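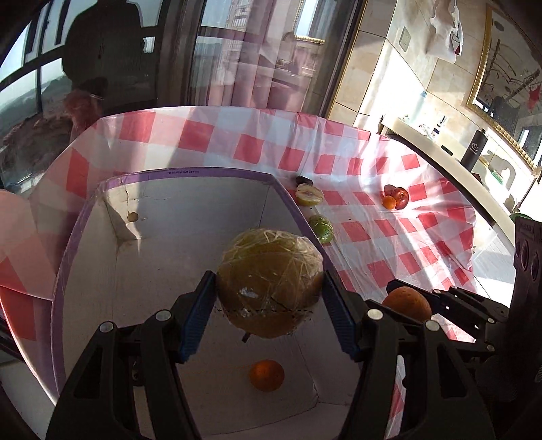

*A wrapped fruit above an open box, with a small orange at the bottom.*

**Fruit, film and the open box: a view on how we pack**

8 March 2023

The Grondotach food share has packed fruit for households in the valley for eight years. In that time its packing guidance has been revised on three occasions, and on each occasion the question of plastic film has been set aside for later discussion. This paper is a personal contribution to that discussion. It does not represent the settled position of the food share, although it has been read in draft by Eleri Ellis and Nerys Gape, and I am grateful to both.

My argument is that large fruit should go into the household box without film unless it has been cut, and that the order in which fruit is packed deserves a good deal more attention than the wrapping does.

**What film is for**

Film has proper uses. A halved melon must be covered. Fruit with a broken skin should be covered if it is to travel at all, although in most cases it ought to go to the kitchen and be used the same day. Some fruit arrives from the wholesaler already wrapped, and there is little sense in stripping it on the packing table only to put the film in the bin twenty minutes earlier than the household would have done.

The difficulty lies in the fruit that we wrap ourselves. A large whole fruit with a sound rind has a covering of its own. When film is added, the person receiving it can no longer feel whether the rind gives under the thumb, and cannot easily smell the stalk end. These are the ordinary ways in which people judge whether a fruit is ready. Creased film also catches the light, and a soft place underneath can be missed by the packer as readily as by the household.

Sioned Pumphrey has put the opposite case to me with some force. Her view is that a wrapped fruit looks cared for, and that a household which receives food from a shared scheme is entitled to something that looks as though it came from a good shop. I take this seriously. Dignity in the presentation of food is a matter on which the food share has rightly been strict, and I should not wish to see it weakened. I would only say that the good greengrocers of my own childhood sold their melons bare, on straw, and were not thought careless for it.

There is also the matter of storage at home. Our leaflet tells households to remove film before putting fruit in a bowl. Of the 231 households on the March list, 171 have asked for the leaflet in large print or in a language other than English, and the present version is available in neither. We cannot reasonably rely on an instruction that most of the list has difficulty reading. Until the new leaflet is printed, it would be safer to send the fruit out in the state in which we would like it kept.

**The order of packing**

A box packed from above tends to be filled in whatever order things come to hand. The small fruit is often nearest, and so it goes in first. An orange at the bottom of a deep box looks harmless enough, and an orange will tolerate a certain amount of weight. A ripe pear or a plum will not, and the habit formed with one is carried over to the other.

The existing guidance says "heavy items first". It is a sound rule, but it is printed beneath two paragraphs on film, and I suspect that many packers have never reached it. I should like to see it moved to the top of the sheet and set out in plain terms:

- Large whole fruit goes in first, against a side wall.
- Citrus and firm apples go beside it.
- Soft fruit goes in last, in its own paper bag.
- The bag is left open at the neck.

Lilian Rugemalira, who packed for a market stall before she joined us, would add that a large fruit should be lowered with both hands and never dropped the last few inches. The bruise from a short drop may not show for two days, by which time the box is on somebody's kitchen floor and the complaint, if one is made at all, will be about ripeness.

**The boxes themselves**

We reuse boxes, and we should continue to do so. A box with a taped rim will generally serve for several more rounds, provided that the base is firm and the walls stand upright. Tape over the top edge is worth the trouble, as it is the edge that hands and sleeves meet most often. Cracks in a wall are another matter. A crack near the rim tends to lengthen when the box is lifted by that side, and a box in that condition should be kept for use on the table and not sent out on a round.

Light is a related point. Our packing tables are placed near the windows for good reason – one cannot sort fruit in a dim room – but in the late morning the sun falls directly on whatever is standing there. Boxes that have been filled should be moved into the shade. Deep boxes shade their own contents for part of the day, which has perhaps made us slower to notice the problem than we would have been with trays.

I have no objection to the checked plastic tablecloths, which have been criticised as old-fashioned. They wipe clean and they are cheerful. They do wrinkle, and a box dragged across a fold may tip, so the cloth should be pulled flat before packing begins.

**What I propose**

I ask that the revised guidance carry the packing order on its first page, that film be reserved for cut fruit, and that fruit which arrives wrapped be accepted as it is. Catrin Cadwaladr has suggested a trial on a single round before any wider change, and I would support this. The upper valley round would be suitable, being the longest and the one on which fruit is most often reported as damaged.

Should the trial show that bare fruit travels less well than wrapped fruit, I will accept the result and the present practice may stand. The packing order ought to be changed in either case, and could be changed before the next delivery.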